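3.2 Spare parts holdings and downtime

Stock records were obtained from two maintenance depots, Asdale and Osport, covering 961 work orders closed before 11/11/2018. Orders with no part number were excluded. For each remaining order we took the date the fault was logged, the date the part left the shelf and the date the machine was signed back into service. Labour hours were not used, as the depots record them differently.

Small drive parts (gears, keys, bushings) made up 58 of the orders at Osport. These parts are cheap, yet the wait for them was often longer than the wait for motors. Mỹ Lại (personal communication) attributes this to the reorder rule, which ignores any item priced under $200. Asdale dropped that rule in May and now reorders from Verbeke by shelf count.
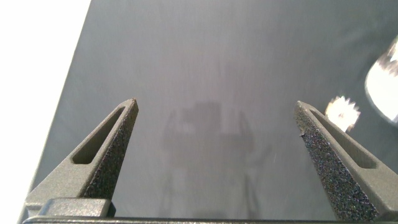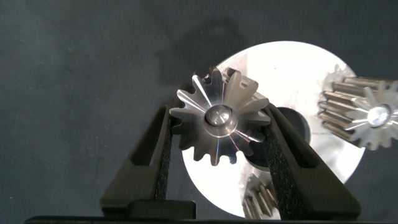
Figure 2. Grey work surface (first) and metal spur gear (second).

Price was therefore entered in the model as a category. Depot and supplier were treated as fixed effects, and waiting time was log-transformed to reduce skew. Parts supplied by Cesell were pooled with the minor suppliers because there were too few orders to fit a separate term. Residuals were checked by depot. The Osport data showed a longer tail, which we return to in Section 4.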